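Project Pusteo – equipment plan, part 2
Group: Nidia Ríos, Remo Fuchs, Marthinus Shezi

Budget first. We got 1,633 for the whole term and the arms eat most of it. Quotes came from Fonanden and Uvside. Fonanden cheaper per gripper but shipping is extra, 193, and no spare jaws. Uvside throws in the jaws. Marthinus wants Uvside, Remo still says wait till January when the prices change.

Not buying yet:
- second pair of grippers
- wrist mounts (43 each, ask Burgi Aigner if the shop can make them)
- floor mat

Before we order anyting we check it in simulation. Main question is reach. Can two arms get at a flat game box on the floor, or do we need a lift column too? A column is not in the budget – if the answer is yes we have to drop something. Also wanted to know how much room the desk side takes up, becuase that decides the base size.

Still open: parallel jaws or something wider for thin flat stuff. Nidia is writing up the grip widths. Mr. Fankhauser wants the final list on one page.

Sim room, floor side and desk side:

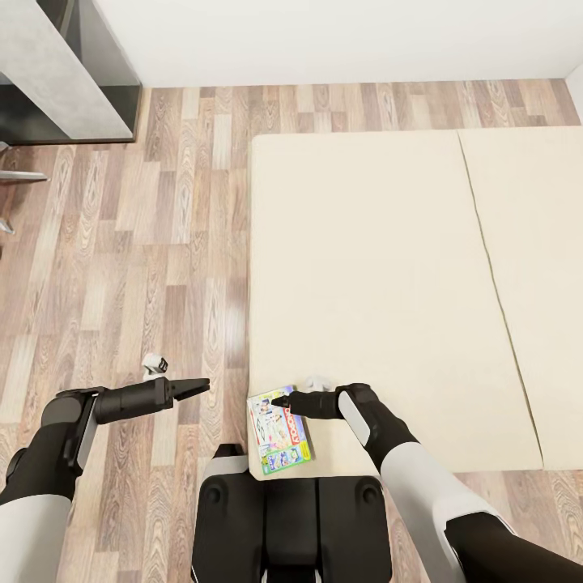
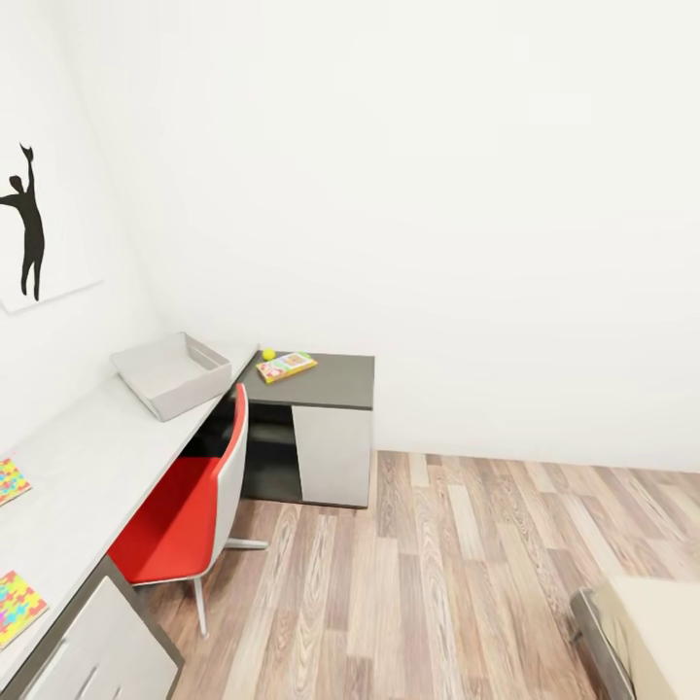

Fig. 2. Simulated room for the reach check. First: both arms and the Monopoly box. Second: desk, red and white chair, corner cabinet.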